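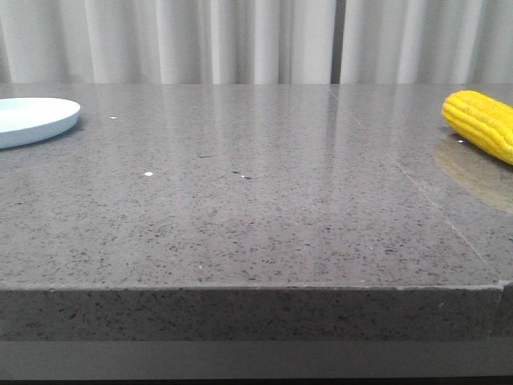
Wem gehört die Gemeinschaftsküche in einem Wohnhaus? Sie gehört allen, die sie bezahlen, und damit auch denen, die sie selten betreten.

Diese Feststellung klingt banal, hat in der Verwaltungspraxis jedoch erhebliche Folgen. In den vergangenen Jahren sind zahlreiche Neubauten mit gemeinschaftlich nutzbaren Räumen ausgestattet worden: Küchen, Werkstätten, Gästezimmer. Die Wohnungen selbst fallen dafür kleiner aus. Die Rechnung der Bauträger geht auf, solange die gemeinsamen Flächen tatsächlich offenstehen. Sobald sie verschlossen, vermietet oder stillschweigend von wenigen Haushalten belegt sind, zahlen die übrigen für einen Raum, den sie nicht haben.

Im Wohnhof Mekon, einer Anlage mit 61 Wohnungen, wurde die Gemeinschaftsküche im März an zwei Abenden pro Woche einem externen Anbieter von Kochkursen überlassen. Die Einnahmen von 2.000 Euro im Jahr fließen in die Rücklage. Die Hausverwaltung Elteo hat den Vorgang korrekt angekündigt und abgerechnet. Zu beanstanden ist daran rechtlich nichts. Dennoch halte ich die Entscheidung für falsch, und zwar aus einem Grund, der in den Unterlagen der Eigentümerversammlung mit keinem Wort vorkommt.

Ein Gemeinschaftsraum lebt davon, dass man ihn ohne Anlass aufsuchen kann. Wer am Mittwoch um 18 Uhr mit einem Topf in der Hand vor einem laufenden Kurs steht, wird freundlich abgewiesen und kommt so bald nicht wieder. Die Belegungsstatistik verzeichnet einen gut genutzten Raum. Den ausgebliebenen Besuch verzeichnet sie nicht.

Die Architektin Nesma Saber hat in einem Vortrag vor Verwaltungsbeiräten darauf hingewiesen, dass gemeinschaftliche Küchen in der Planung meist als Ausstattungsmerkmal behandelt werden, vergleichbar mit einem Aufzug oder einer Tiefgarage. Ein Aufzug bedarf der Wartung, aber keiner Hausordnung, die regelt, wer zuerst kommt und wer den Schlüssel verwahrt. Für die Küche ist eine solche Ordnung unerlässlich - und sie wird in aller Regel erst geschrieben, wenn der erste Streit bereits geführt ist.

Befürworter der Vermietung wenden ein, leer stehende Räume seien unwirtschaftlich. Das Argument verdient Beachtung. Heizung, Reinigung und Versicherung kosten Geld, auch wenn niemand kocht. Wer jedoch die Wirtschaftlichkeit zum Maßstab erhebt, müsste folgerichtig auch Treppenabsätze, Innenhöfe und Spielplätze bewirtschaften. In der Anlage Ait Brahim hat man es anders gelöst: Die Küche bleibt täglich von 17 bis 21 Uhr für die Bewohnerschaft reserviert, eine Vermietung ist nur am Vormittag zulässig und bedarf jedes Jahr eines neuen Beschlusses. Der Ertrag ist geringer. Beschwerden über verschlossene Türen sind seither seltener geworden.

Den Eigentümergemeinschaften ist zu empfehlen, die Nutzung solcher Räume bereits in der Teilungserklärung zu regeln und die Abendstunden von jeder entgeltlichen Überlassung auszunehmen. Bestehende Verträge sollten zum nächsten zulässigen Termin überprüft werden. Im Wohnhof Mekon steht der Punkt auf der Tagesordnung der kommenden Versammlung.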